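Readers keep asking when a machine will put the dishes away, so a short progress report from the chores desk. Not this April.

Clesix says its new arm can sort a kitchen tub in 60 seconds. Flallent says 20, though you have to load the tub its way, and by then you may as well have put the spoons in the drawer yourself. Both are sold on videos with the dull parts trimmed out.

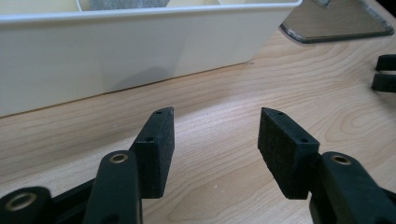

By the Chores Desk

Two black pads, an open gap and a divided bin at the back: most of the problem fits on one tabletop. Closing on a hard block is old hat. Closing on something soft, tucked down in a compartment with walls either side, is where the demos go quiet. Flallent logged 605 tries at a folded tea towel and counts a corner lifted as a win. My nephew, aged six, uses the same scoring.

Shop floors are further along, mainly in places where every part turns up facing the same way. Laundry never has.

More next issue, if the dishes get done.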